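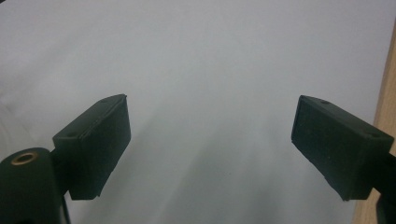 Ticket: Customer list shrinks on import, then grows
Product: Akham Orders, desktop version
Opened by: Mirsad Kovačević, Budwood
Assigned to: Arlindo Mendonça
Opened: March 9, 2023
Priority: Normal (customer requested: "Before the trees wake up")
Status: Resolved

Mirsad Kovačević wrote:

Hi. We sell scion wood and rootstock by mail, mostly apple, a bit of pear, and one quince that people get very emotional about. I'm moving our customer list out of the old spreadsheet and into Akham. The spreadsheet has 3,253 customers. After the import Akham has 3,189. It then shows me a green tick and the words "All done!", exclamation mark theirs.

I tried it again on the other computer with the same result, green tick included. No error, no log that I can find, and the Import Summary says "Skipped: 0".

One of the missing customers is me. I put in a test order every season under my own name and I am not there. Stüber, who supply our rootstock and who we also sell to, aren't there either. I can live without me but Stüber have an order going out.

Arlindo Mendonça wrote:

Hi Mirsad, thanks for the report. Could you tell me three things:

- which program saved the CSV, and what it offered under "Encoding" when you did
- whether the first row is your column headings
- whether any of the customers who did make it across have an accent anywhere in the name

Please don't delete the old spreadsheet.

Mirsad Kovačević wrote:

I wasn't going to delete it, but now I've put a copy on a memory stick and the memory stick in the seed fridge.

Saved from the old spreadsheet program, which didn't offer me an encoding. It offered me "CSV" and a warning about losing my colours. Headings are in the first row. I've scrolled through A to F and everybody in there is as plain as toast. No Bélangers, and we have plenty of Bélangers.

Arlindo Mendonça wrote:

That's the one, then. Your file is saved in an older Western character set and Akham is reading it as UTF-8. When it hits a byte it can't make sense of, it is supposed to stop and complain. In this version it drops the whole row and carries on in good spirits. "Skipped" only counts rows you chose to skip, so technically it is telling the truth.

As somebody with a cedilla I have a personal interest in this and have raised it with the developers as a bug.

One catch with your own name. The ć isn't in the Western set at all, so have a look at what the CSV made of you.

Workaround for now:

1. Open the original spreadsheet, not the CSV.
2. Save As, and choose "CSV UTF-8" from the bottom of the list. If your version doesn't have it, open the sheet in any free office program and save from there.
3. In Akham, go to File > Import > Customers and set Encoding to UTF-8 by hand. Leave "Detect automatically" alone.
4. Tick "Replace existing list". If you leave it unticked you will get everybody twice.
5. Send me the Import Summary.

Mirsad Kovačević wrote:

In the CSV I was "Kova?evic". I see. The question mark felt a bit pointed.

Mine didn't have the UTF-8 option so I used my daughter's laptop. Followed the steps, ticked the box. Akham now has 3,921 customers. Business is booming. Green tick, All done!

The Bélangers are back, Stüber is back, and I'm back with all my hardware. But there are also several hundred new people with names like "leave behind the shed" and "no Cox this year pls". One customer is called "DOG".

Arlindo Mendonça wrote:

Progress of a sort. Do you have a Notes column, and does anybody press Enter while typing in it?

Mirsad Kovačević wrote:

Yes, and yes. My mother did the phone orders until last May and she wrote in that column the way other people write letters. There is one note about a grafting knife that goes on for eleven lines.

Arlindo Mendonça wrote:

Every one of those line breaks is being read as the start of a new customer. Normally the notes would be wrapped in quotation marks and Akham would know to keep them together. I suspect the export on the laptop was done with "Quote all text cells" turned off.

Please try:

1. Export again on the laptop with "Quote all text cells" ticked and the field separator set to a comma.
2. Open the CSV in a plain text editor and check that the grafting knife note begins and ends with a " mark.
3. If your mother used quotation marks inside the note, each of those should appear doubled. That's normal, leave them be.
4. Import as before, UTF-8, Replace ticked.

Don't open the CSV in the old spreadsheet program in between to have a look. It will offer to save on the way out and put you back where you started.

Mirsad Kovačević wrote:

I opened it in the old spreadsheet program in between to have a look.

So I did it all again, properly, and now I get 3,253. Checked myself, checked Stüber, checked every customer beginning with a funny letter. DOG is gone, or at least he has gone back to being a warning about a dog.

One leftover. On the mailing labels the ü in Stüber prints as two characters, a capital A with a hat on and a fraction. On screen it's fine. The label printer is older than the spreadsheet.

Arlindo Mendonça wrote:

Good news on the count. For the labels: Tools > Printers > your label printer > Text Mode, change "Built-in font" to "Print as graphics". Labels come out slower but the printer no longer needs to have an opinion about letters.

Mirsad Kovačević wrote:

Slower is right. I can make a cup of tea per sheet. But it says Stüber, and the Jarka labels came out properly too – that's our own pear, named after my aunt, who had no accents and never gave anybody any trouble on a form.

You can close this. Could the green tick maybe wait until it's sure?

Arlindo Mendonça wrote:

I've added that to the bug in more or less those words. The encoding fix is down for the next maintenance update, and "Skipped" will count rows the program couldn't read. The tick belongs to a different team and I make no promises about the tick.

Leave the printer on graphics after you update. Closing this now. If you reply within 2 weeks it opens again by itself.

Resolution: File encoding mismatch, plus unquoted line breaks in Notes field. Workaround supplied. Bug raised for silent row loss on import.

Mirsad Kovačević wrote:

Sorry, I know it's closed. How do I get the old spreadsheet's colours back? The late payers were in orange.

Arlindo Mendonça wrote:

Colours don't survive a CSV, that's what the warning was about. They're still in the original, in the seed fridge. Filter by orange there, type "late" in a spare column, export with the same settings and map that column to Tags on the import screen. Closing again.

Related tickets
Postal codes lose their leading zero on import
Label printer feeds one blank after every sheet
"Replace existing list" unticks itself after restart
Customer merged with own business, wants out
Order notes print over the address
Where is the import log kept?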